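3.2 Collection of Demonstrations by Remote Control

Demonstrations were recorded at the Rellmont laboratory by three operators, each of whom had completed the training course described in Section 3.1. The operator moved a hand-held controller, and the arm followed its position and rotation. Opening and closing of the gripper were mapped to a single trigger. Hand guiding, in which the operator holds the arm itself and leads it through the task, was used only for the comparison set.

A total of 904 demonstrations were attempted. After review by H. Purba and N. Chin, 597 were kept for training. A recording was set aside when the operator paused for a long period, when the arm reached a joint limit, or when the task was left unfinished.
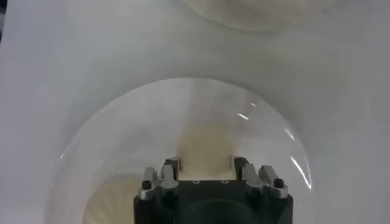
Figure 3. Wrist view with clear glass bowls on a white surface.

Transparent objects placed particular demands on the operators. Depth readings on glass are often missing or wrong, and the edge of an object may be marked by little more than a highlight. Operators were therefore permitted to approach slowly and to correct the height of the gripper before closing it — a practice discouraged for the opaque objects in the set. These corrections were retained in the data. Removing them would have hidden the behavior that the learned policy was expected to reproduce.

Control commands and wrist images were stored with a shared clock. No depth images were supplied to the policy. The effect of this choice is examined in Section 4, together with the results of the hand-guided comparison set.

Correspondence: F. Leclerc, Gundeo Institute | © October 2021 The Authors | Back to top

Filed under: Robot Learning, Teleoperation

Related articles
Hand Guiding and Remote Control in Kitchen Tasks — Lumbantobing and Doherty
The Nista Controller: Design and Operator Training
Grasping Clear Objects without Depth Images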